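Pre-Run Safety Checklist for the Chore Arm, With My Comments
June 2025

I get asked all the time whether the machines can do the housework yet, and my answer is always "ask me after the checklist." So here it is, the one I run through before our arm gets anywhere near a chore. I've left my comments in because the boxes alone make it sound a lot smoother than it is! The setup is a Fandard arm on a Gerken rolling base, and we use it in the back of the shop for folding towels, putting dishes away and sorting hardware into bins.

PART A. BEFORE POWER

[x] Base locked, both casters checked by hand
Comment: Kick it, too. I mean gently. A caster can look locked and still creep.

[x] Emergency stop within reach of whoever is standing by
Comment: Within reach means I can slap it without taking a step. Dénes Csizmadia likes it on the bench and I like it on a cord around my neck (we've agreed to disagree, and the cord wins when it's my shift).

[x] Cable slack good through the full swing
Comment: Fine. Retaped the elbow loop in April and it has held up.

[ ] Wrist camera view checked on the monitor
Comment: Left open. Look at the view yourself before you tick this one. The software will happily report "camera connected" for any picture at all, and connected is a long way from usable.
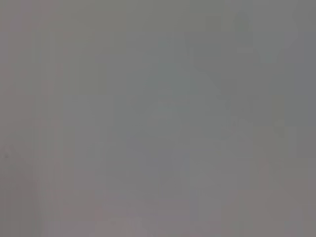

My rule is simple: if I can't name what I'm looking at, the arm doesn't get to reach for it. A person folding towels can do half of it by feel while watching TV. Our arm can't, so a poor view means a bad grab, and a bad grab near a shelf of glasses is how you end up sweeping.

[x] Nothing breakable inside the taped line for first moves
Comment: Plastic cups only until the arm has done a clean warmup. I don't care how good yesterday was.

PART B. POWER ON, SLOW SPEED

[x] Grip force set to the low profile
Comment: We keep two profiles. The high one is for the hardware bins and has no business near dishes.

[x] Stop button tested while moving
Comment: Test it moving! Testing it parked tells you next to nothing.

[ ] View still readable at the work position
Comment: Also open. I check this separately from the one in Part A and I'd like everybody else to do the same. Write down what you can make out, in plain words. "Gray, a bit of pink, no edges" is a perfectly good entry and it means no go.
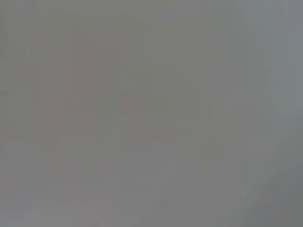 [ ] Cleared for full speed
Comment: No. Two open boxes above, so this stays open. Clean the lens cover, check the focus, look again, and start over from Part A if it's still bad. Please don't skip to Part C with a promise to keep a close eye on it.

PART C. CHORE BY CHORE, WHERE I'D LEAVE IT ALONE

Towels: Yes, with someone in the room. Slow, a little lumpy, but nothing gets hurt.
Dishes: Plastic only. I'd love to be wrong about this by next year.
Hardware bins: The best of the bunch. Keep fingers out, obviously.
Anything hot or sharp: Not on my shift.

Signed off: not cleared, camera items A and B open.

Comments (3)

Angharad Wynne
I'd move the camera check to the very top. We waste ten minutes on casters and then find out we can't see a thing.

Dénes Csizmadia
The stop button belongs on the bench and I will keep saying so. Agree on the lens cover though.

towelpile19
So that's a no on my dishes, then? Do you do the force setting with a scale or just by squeezing a cup?

Recent posts
Nieminen Bin Sorter: My First Month
What I Keep in the Arm Toolbox
Can the Wulix Mop Handle a Shop Floor?
Towels, Again

Contact | Copyright 2025 | Back to top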